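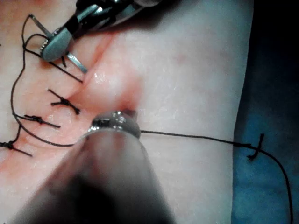
Inmaculada Echevarría reckons any pad will do for the first month, and that people who spend more than the price of a takeaway dinner on one are kidding themselves. I started out agreeing with her. After four months on the Harneo pad I've come around to thinking the cheap ones cost you more in bad habits than they save.

The Harneo is a plain suture practice pad, sold on its own or with a roll of thread and a few needles. I bought the pad alone, having plenty of expired black suture in a drawer. It came flat in a cardboard sleeve with a sheet of care instructions, most of which I'd call common sense. Wash in lukewarm water, dust with cornflour, store flat.

What matters is how it takes a stitch. My old pad, a Gomimthorpe, tore if you pulled a knot down with any conviction, and after a couple of weeks the wound edges looked chewed. The Harneo has a mesh layer under the surface and holds a simple interrupted suture well. You can snug the knot down, cut the tails short and move on without the thread cheese-wiring through to the edge. The edges sit up a little when the tension is right, and if you overdo it they pucker, so you get some idea of where you've gone wrong.

Diagonal cuts are worth practising on. A wound running straight across in front of you flatters your technique, and as soon as it's on an angle you find out whether you're really crossing it square or only lining up with the bench. I put three knots in, stop, and check them before doing any more. If the spacing has drifted by then it won't fix itself.

Keep an eye on your loose thread too. Black suture has a lot of memory off the packet and will loop across the pad and under the next bite if you let it. I work with shorter lengths now. Wasteful, but I swear less.

Now the complaints. The surface is tacky out of the packet and picks up lint, hair and whatever was on the towel. The cornflour helps for a session or so. The pre-made cuts are all the same depth, and I would have liked one deeper for layered closure. You can make your own with a blade, but go slowly — I went through to the backing on my first try and that corner is now useless. It also slides on a laminate bench. A damp cloth underneath sorts it out, though at this price a non-slip base isn't much to ask.

Wear has been fair. I've run it most evenings since March, and the two longest cuts are now full of holes and getting soft. The short ones have plenty left in them.

Fulgencio Llorente lent me his Rizk to compare. It's firmer and a better colour, but the needle drags and I didn't enjoy it. For someone learning to tie, I'd take the Harneo. For a person who already ties well and wants deep layers, look elsewhere.

Four out of five. Would buy again, probably two at a time.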